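Call for participants: indoor air and stored clothing study

Cendholm is looking for 33 households to take part in a study of solvent vapors in homes. We want to know how much of the vapor found in a bedroom comes from the clothes kept there, and how much drifts in from somewhere else, such as a garage, a hobby room or a shop on the ground floor.

Please read the whole notice before you apply. A lot has been written on this subject, and much of it claims more than the measurements can support. Many published figures come from one closet on one afternoon. Others come from test chambers that nobody sleeps in. We have doubts about both, and we have doubts about our own pilot as well. It covered 11 homes and gave readings that moved up and down for reasons we could not pin down. The present study is longer and duller, and we hope it is harder to argue with.

What you would do

You would keep a passive sampler in your bedroom and a second one in a closet or dresser for eight weeks. The samplers are small badges that hang from a cord. They make no noise and need no power. Once a week you would fill in a one-page log: windows open or shut, heating on or off, any paint, glue, stain remover or degreaser used in the home, and any garments brought back from a cleaner. At the halfway point we would ask you to move certain items of clothing out of the bedroom and leave them out.

You would also lend us a few garments, washable everyday ones included, for a short test at our Dondwood laboratory. They will be returned by mail.
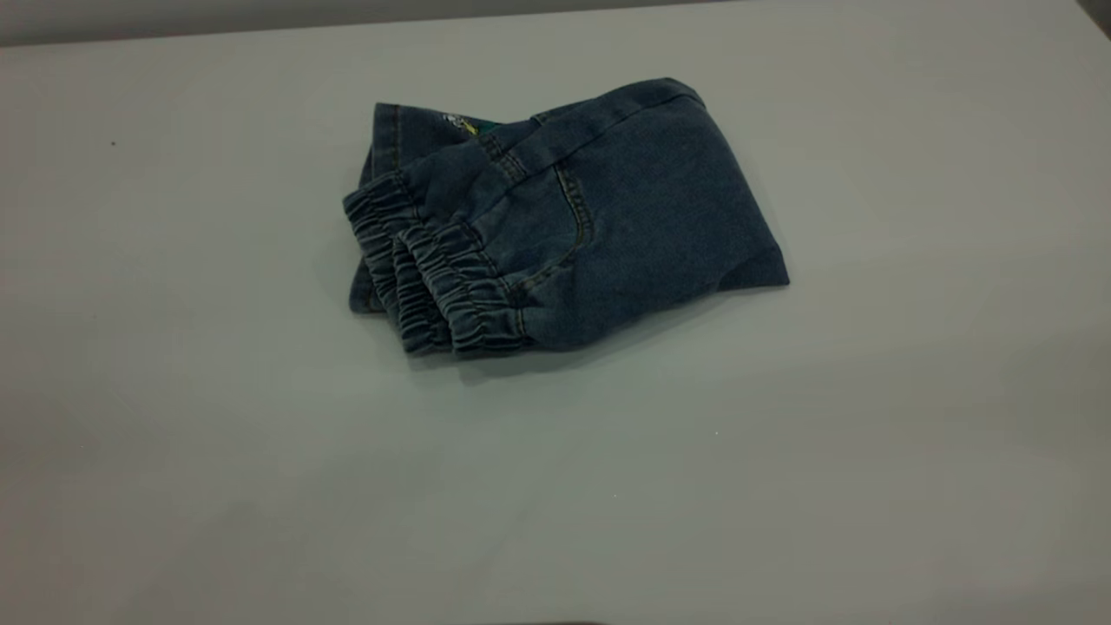 Folded jeans with elastic cuffs. Everyday denim is welcome.

Who can apply

You must be 18 or older and plan to stay at the same address through the end of the study. Renters are welcome. We need some homes where clothes are professionally cleaned at least once a month and some where they never are. We also need homes above or next to a business that uses solvents, and these have been the hardest to find. If you live in one, please say so at the top of your application.

We cannot accept homes where anyone smokes indoors, or where major remodeling is planned. If you work with solvents every day, you may apply, but tell us, as your work clothes would have to be logged separately.

What you would get

Each household that completes the study receives $500, paid in two parts. The first comes at the halfway point and the second when the samplers are back in our hands. Households that drop out early keep whatever has already been paid. You will also get your own readings in writing, with the margin of error printed next to every number.

What you would not get

You will not get a health assessment. A badge on a cord cannot tell you whether your home is safe, and we would be wary of any service that says it can. If you are worried about a smell or a symptom, call your doctor or your local health department and do not wait for us. We do not recommend air purifiers, sprays or "detox" laundry products. We have not seen evidence for most of them that would survive a second look.

Who pays for this

The samplers are made by Pada and bought at list price. The analysis is done by Domański, an outside laboratory, which will not know which home a badge came from. Neither firm sees the results before you do. Results will be published whichever way they come out, including if they show nothing at all.

How to apply

Use the form on the Cendholm participant page, or ask for a paper copy at the Dondwood front desk. Applications close February 15, 2021. We reply to everyone, including those we can't place. A second round may open in November if too few homes near businesses come forward in this one.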